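People wanted – spot-the-difference and hidden picture testers (paid, from home)

Posted 2022-01-30

Troltus runs the Daily Squint, the puzzle page a lot of you share around at breakfast. Hidden faces, odd one out, how many triangles, that sort of thing. We need new testers, fast. Last batch went out with a puzzle that had two right answers and we got 476 angry comments before lunch. Fair enough.

What you'd do

Look at puzzles before anyone else does. Say how long it took you. Say if it was too easy, too hard, or just annoying. Flag anything that looks wrong – missing pieces, bad colors, a hidden cat that looks more like a shoe. No writing skills needed, one line per puzzle is fine. Grammar not checked (clearly).

Each set has 8 puzzles. Most people get through one set in under an hour. Take a break in the middle if you want, just stop the timer first.

Who we want

Anyone over 18. Glasses fine. Color blind people very welcome, we don't have enough of you and it shows. Phone or laptop, doesn't matter, but not a cracked screen please. You can't work for another puzzle site or post answers online before we publish. One person per household, becuase siblings share answers.

If you tested for us in December you can apply again. Use the same email or the system thinks you're new and sends you the practise set twice.

Pay

Paid per finished set, by bank transfer or gift card, your pick. Half done sets don't count, sorry. Rate is in the sign-up email, same for everybody.

How many

Looking for around 600 people in total. The list has 2,572 names on it from the last call but most never opened the first set, so we are starting over. Being on the old list doesn't get you in. Apply again.
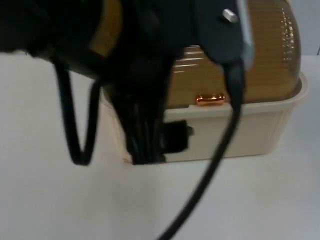

Three groups this time. Grolness gets the hidden object puzzles, Prava gets number and word stuff, Beneš gets the optical illusions. Tell us your first choice and second choice. Illusions fill up first. If moving patterns give you headaches do NOT pick Beneš – put Prava.

To apply

Fill in the form at the bottom of the Daily Squint page. Need your name, age, email, country, group choice, and which device you'll use. Leave the "referral" box blank, it's broken. You get an email back with a short warm-up puzzle. Do it once, send your time, don't look up the answer. Slow times are fine, we need slow people too.

Form closes when the groups are full. No phone calls.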